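How to flatten and store white paper bags (and whether it's worth it)

Posted 2026-04-16 by Maite Palacios

Every storage blog claims you can press a used paper bag back to new. I doubt it. I've tried most of the tricks, and a bag that has been crumpled stays a bit crumpled. What you can get is a bag that lies flat and stacks with the others.

What you need: a table, dry hands, one heavy book. Skip the iron. Preben Dalsgaard swears by his on low heat, but all I ever got was a faint scorch and the same wrinkles.

1. Shake out the crumbs. Toss anything with a grease spot.

2. Lay the bag on its widest side and find the side folds, the gussets. Push them inward along the factory crease. If you make a new crease, the bag will fight you forever.

3. Smooth from the closed end toward the opening with the side of your hand. Go slow near a zigzag edge, where small tears like to start. 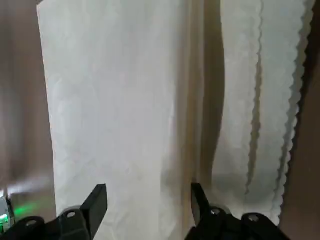 4. Check the gussets again before you put any weight on. They slide out of line while you smooth, and a crooked one gets pressed in for good.

5. Put the book on top and leave it overnight. Some people say a week. I saw no difference.

Store them upright in a drawer or a magazine holder, all openings facing the same way. I keep 9. Ragnheiður Norðdahl once bought a box of 1000 because the price per bag looked good, and she still has 400 of them in a closet. Unless you run a bakery, I wouldn't.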